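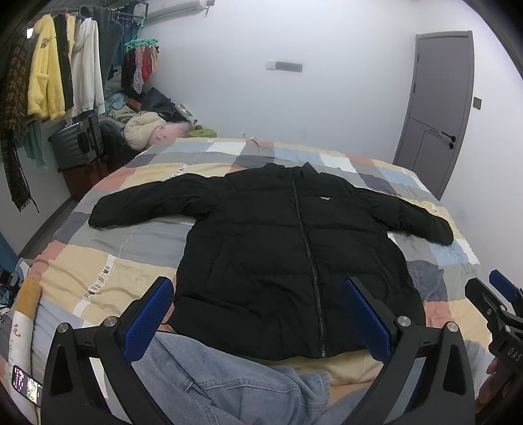
The reviewer for the Jaratberg fund wrote back after our last report that she had read it twice and still could not tell whether the college had started teaching anyone. Fair enough. The short answer is yes. The longer answer follows, and has been kept as free of the word "framework" as the authors could manage.

Egger Technical College
Bridge Year in Applied Engineering
Progress report to the Jaratberg fund, May 2020

Where we are

The Bridge Year takes students who finished high school without the math for an engineering degree and gives them one year to catch up. We admitted 30 students to the first class. The plan called for 40, and the plan was written by people who had not yet met our admissions software. Applications that listed a middle name were filed under incomplete until the second week of the cycle, by which time several good candidates had reasonably gone elsewhere. The software has been corrected. We have left the target at 40 for the coming class and would like to be judged on it.

Teaching moved off campus in March with everyone else's. Calculus and statics moved fairly well. Both had problem sets that already lived online, and the instructors had been quietly recording their lectures for a year without asking permission, which we have now granted. The materials lab moved badly. You can send a student a video of a steel bar being pulled apart, but the student learns mainly that somebody else got to do it.

Courses

Calculus I finished on schedule. Calculus II is in its final unit, with a take-home exam replacing the three-hour sitting. The instructors wanted an oral exam as well and were talked down to a ten-minute conversation, partly to protect the students and partly to protect the instructors.

Statics lost a week in the changeover and made it up by dropping the unit on cables. Students going on to civil engineering will meet cables again soon enough.

Technical Writing was the surprise. It was the course students complained about most in the fall, and it now has the best attendance in the program. We would love to credit the redesign. It may also be that it meets at two in the afternoon, when people are up.

The materials lab is listed as incomplete for all students. They will be offered the bench sessions once the building reopens, at no charge and without a new registration form. The registrar has agreed to this in writing, and we are keeping the letter somewhere safe.

Partners

Gretico agreed last year to take students for summer placements. Those are off for this summer. The company has offered remote design reviews instead, in which small groups send in a drawing and an engineer sends it back with red marks. The first batch came back very red. Students have asked for more of them, and we have stopped trying to predict what students like.

Domach was to supply the test frame for the materials lab. It has been delivered. It is on the loading dock side of the building, still crated, because the installer cannot travel and the warranty has firm views about anyone else touching it. We have read the warranty closely – it is the longest document in the project, this one included – and we will wait.

Staffing

We budgeted for 4 teaching posts and have filled all but one. The vacant post is the lab instructor, and given the paragraph above there is no great rush. The search will reopen when there is a lab to instruct in. In the meantime the salary line is unspent, and we ask below to move part of it.

Tutoring has grown past what we planned. Evening sessions were meant to run twice a week and now run every weeknight, because students working shifts at grocery stores and warehouses cannot come at the advertised hours. The tutors are second-year students paid by the hour, and they have been patient about time sheets that our payroll system rejects for ending after nine.

Money

Spending is under budget, mostly for reasons nobody should be proud of: an empty post, a canceled site visit and a lab that uses no steel. We have spent more than planned on one thing, loaner laptops and internet hot spots. We assumed that students in a technical program would own a computer suitable for technical work. Many had been using the ones in our library.

We request approval to move 2 months of the unfilled lab salary into tutoring and equipment loans. The amended budget sheet is attached. The columns add up this time.

What has not gone well

Advising has been thin. Students were promised a meeting every month and in the spring most got an email. Some of those emails were rather good, but an email is easy to leave unanswered, and those who stopped answering were the ones we most needed to hear from. Advisers now phone first and write second.

Our transfer agreement with the degree program is also still in draft. The two sides agree on everything except what counts as a passing grade in statics, and have been agreeing on everything else since the fall. Students need an answer before they choose their courses, so the dean has been asked to settle it by the end of the term.

Next steps

The summer session will be taught online. Admissions for the second class are open, and middle names are welcome. We will report on enrollment, the transfer agreement and the crate in our next submission.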